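Karpenko gallery stool, reviewed

Our museum in Usthorpe bought two of these folding stools in October, for visitors who want to sit and draw. We have 16 of an older model to compare them with.

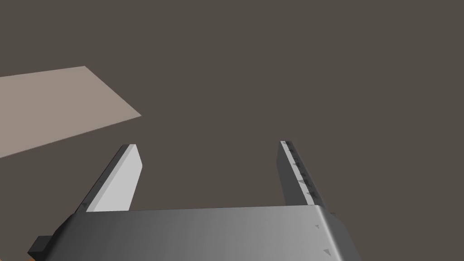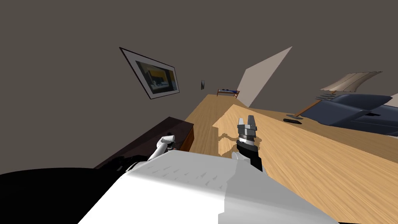

The Karpenko is light, folds flat and hangs on the same rack as our old stools. The seat is firm and fine for up to 31 minutes, which is the length of our longest talk. Ours came in a pale grey, much like the two upright fingers in the second picture, and it shows pencil marks and shoe scuffs after one busy Saturday. A damp cloth shifts most of them. The feet are soft and have left nothing on the oak floor in the Tilham room. My one real complaint is the catch, which is stiff and hard to work with cold hands. Allness sell a similar stool with an easier catch, but it weighs more and doesn't hang.

Four stars. We will order another 9 in the darker colour.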